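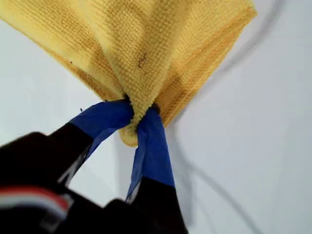

Ingvar Gunnlaugsson sostiene que todo esto se arregla con un buen diccionario: se busca «bayeta», se busca «trapo», se busca «gamuza», y a otra cosa. Me lo escribió en el margen del primer borrador, con dos signos de exclamación, y le debo una respuesta larga, así que aquí va.

4.2. Lo que la gente llama paño

He mirado los diccionarios (todos los que tenía a mano, y alguno que tuve que pedir prestado) y el problema sigue donde estaba. Las definiciones separan las palabras por el tejido, mientras que mis informantes las separan por el sitio donde se guardan. Para una parte enorme de los hablantes, la bayeta vive junto al fregadero y el trapo vive en un cajón. Si la bayeta pasa al cajón, se convierte en trapo, y eso lo cuentan con una naturalidad que a mí todavía me maravilla.

El cuestionario se cerró el 9 de julio de 2023 con 2084 respuestas válidas procedentes de 182 localidades. La pregunta 7 pedía el nombre del paño con el que se limpia la encimera; la 8, el del paño con el que se quita el polvo. Yo esperaba dos palabras por persona y ya está. Pues no: casi 435 informantes escribieron la misma en las dos casillas y luego añadieron, en el espacio de observaciones, que «en realidad» eran cosas distintas. Ese espacio lo puse por cortesía, lo confieso, y ha acabado dando más trabajo que el resto del formulario junto.
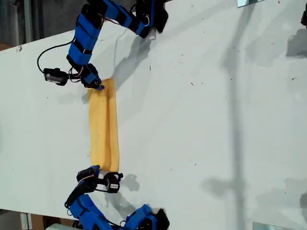

Figura 4. Paño amarillo, estirado.

Volvamos a las observaciones. Las he agrupado según el criterio que el hablante menciona primero: el lugar, el uso, el material o el color. El material sale muy poco, salvo cuando aparece «microfibra», que se comporta de una manera rarísima. Empezó como adjetivo o como complemento («bayeta de microfibra») y ahora muchos la usan sola, con artículo y con plural: «pásale una microfibra», «las microfibras, aparte». En el piloto de enero ya había unos cuantos casos y los anoté como elipsis ocasional. Me equivoqué. Entre los menores de treinta años es un sustantivo hecho y derecho, y los que lo usan así suelen haber perdido «gamuza» por el camino – o nunca la tuvieron, que es otra posibilidad y con estos datos no puedo descartarla.

Con el color pasa algo parecido. «La amarilla» funciona como nombre completo en bastantes casas, sin que haga falta decir amarilla qué. Una informante de Albacete me escribió que su madre decía «la amarilla» incluso cuando compraban una azul, y que en su casa la azul se llamó amarilla hasta que se rompió. Ejemplos de este tipo hay pocos, pero están repartidos por zonas que no comparten casi nada más en el cuestionario.
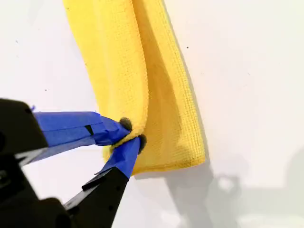

Queda el asunto de las marcas, que Ingvar también me discute. Es verdad que «una briltier» y «una ronwood» aparecen en las respuestas como nombres comunes, en minúscula y con un femenino que solo se explica si debajo sigue latiendo «bayeta». Ahora bien, las dos formas se concentran en muy pocas localidades, y en cuatro de ellas los encuestados se conocían entre sí. He preferido sacarlas del recuento general y tratarlas aparte en el apéndice, donde se puede ver cada respuesta con su fecha de nacimiento y su municipio. «Mogensen», en cambio, la conservo: sale dispersa, sale en masculino («un mogensen») y quienes la escriben no parecen saber que es una marca.

Sobre el masculino tengo una sospecha, que es «paño», pero para defenderla necesito antes el mapa de la sección siguiente.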